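Written Rules for Simulated Trials Take Hold in Smaller Robot Shops

Manufacturers that test robot arms in simulation before committing them to the floor have long relied on habit. An engineer sets up a virtual table, runs a task until it looks right, and passes the program on. The code of practice adopted in July by the Hustville plant and its sister site in Grarnley replaces that habit with written rules.

The code runs to 14 pages and was drafted under Carola Reuter, who heads automation safety at Hustville. It covers tabletop picking and sorting with a single arm. Its first section concerns records. Every simulated trial must state the starting position of each piece, the opening of the gripper and the version of the arm model in use. A trial that lacks any of these may be used for training staff but may not be cited in an approval.

"We had good results that we could not repeat," Reuter said. "The file had the outcome in it and very little else."

The second section sets the passing mark. A task must succeed in 90 of every 100 simulated attempts before a physical arm may be scheduled, and the layout of the pieces must change after every 10 attempts. Kovalchuk, the contractor that maintains both sites' models, argued for a higher mark. The plants kept the lower one and added a rule that every failed attempt be reviewed by a person.

A third section deals with viewpoint. Contact between a finger and a small part can be hard to judge from one angle, so the code calls for 2 recorded views of each trial, kept together in the same file. 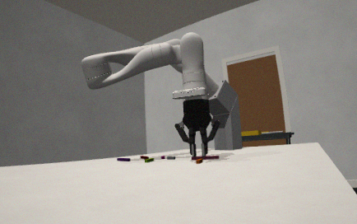
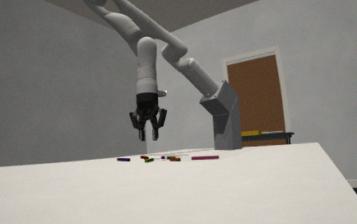

Approval in simulation does not remove the need for checks on the floor. The code requires a reduced-speed run with the physical arm, a test of the emergency stop and a signed form from the shift lead. Software supplied by Ustumard stores the forms beside the trial records, and either site may open the other's files.

The code will be reviewed after its first year. Reuter expects the section on records to grow, particularly where it deals with changes to the arm model. At present, a changed model requires all trials to be run again, and Grarnley has asked whether minor corrections could be exempt. A ruling on that request is pending.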